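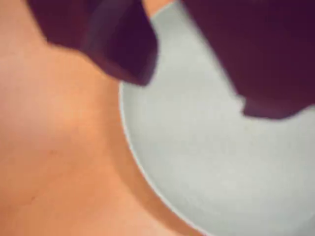
Fig. 4-1. Rim approach, fingers open. One finger outside the plate, the other over the inside.

4. Fault 148: Grip Reported, Nothing Gripped

4.1 What the fault means

Fault 148 appears when the Urus believed it had picked up a plate and later changed its mind. The fingers closed, the controller logged a good grip, the arm moved off toward the rack, and the plate stayed on the table. In the less popular version the plate comes partway and then doesn't.

Early firmware treated both as a success. Isamu Ikeda's team at the Ogura kitchen line had a shift report showing 100 percent of plates racked and a rack with no plates in it, and the fault code was added the following month. If your unit has never shown Fault 148, check the rack before you feel pleased about it.

4.2 Before you start

CAUTION: Press the stop button before you put a hand between the fingers. Pausing the program from the tablet is not a stop. A paused arm still holds its grip command and will finish closing when someone taps Resume, and that someone is usually trying to be helpful.

CAUTION: If a plate is hanging from one finger, support it from underneath before you release the grip. Do not catch it afterward.

You will need the hex key from the lid of the case, a lint-free cloth, and one plate you are prepared to lose.

4.3 Clearing the fault

1. Press the stop button. Wait for the status light to go steady.
2. Move the arm clear of the table by hand, using the release lever on the forearm. It is stiff. It is meant to be stiff.
3. Remove any plate, or parts of a plate, from the work area.
4. Wipe the inside face of both fingers. Grease is the most common cause of this fault and the one least often written in the log.
5. Reset the stop button and choose Faults > 148 > Clear.
6. Run the jaw zero (4.4). Clearing the fault without it is allowed by the software and gets you the same fault back before lunch.

4.4 Jaw zero

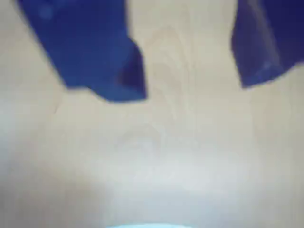
Jaw zero tells the controller where the fingers really are, which it otherwise guesses from where it last asked them to be. The guess drifts after any hard contact, and a plate rim is hard contact. Do the procedure with nothing to grip. Park the arm so the fingers point down at the work surface and stand open with a wide gap between them. You want plain table in that gap, as with the wood grain in the figure, and no dish, cloth, or hex key. A zero taken on a plate rim is saved without complaint, and from then on the thickness of one plate counts as closed.

1. Choose Setup > Fingers > Zero.
2. Press Open and wait for the beep.
3. Press Close. The fingers meet slowly. If they meet at normal speed, press stop and go to 4.6.
4. Press Save. The tablet will ask if you are sure. It asks everyone.
5. Open the fingers again and check that the reading returns to the same value it showed in step 2.

NOTE: Osamu Minami, who wrote the first version of this page, recommended doing steps 2 and 3 twice. We took that out to save time and have put it back in.

4.5 Checking the rim approach

A good zero will not help if the arm comes down in the wrong place. Set your sacrificial plate on its mark and run Approach Only.

1. Confirm that the arm stops with one finger outside the rim and the other over the inside of the plate (Fig. 4-1).
2. If both fingers are inside the rim, the taught point has moved. Re-teach it (section 3).
3. If both fingers are outside the rim, on the same side, the plate has moved. Put it back.
4. Run Grip and Lift at the lowest speed. Leave the grip force at 18. Raising the force makes Fault 148 go away and replaces it with chipped plates, for which there is no code.
5. Repeat with four plates from normal stock. Costier plates have a low rim and should be included if you use them, preferably first.

4.6 If the fault comes back

Check the finger screws with the hex key. A loose finger zeroes perfectly and then shifts under load.

If the screws are tight and the fingers still close at full speed during zeroing, lock out the unit and send the log to Skilwood service, attention Preben Bisgaard. Please send the whole log. Logs trimmed to "the relevant part" have so far been missing it.

Do not run the arm with Fault 148 masked. The mask option is in the service menu, it works, and section 9 lists what it does to your warranty.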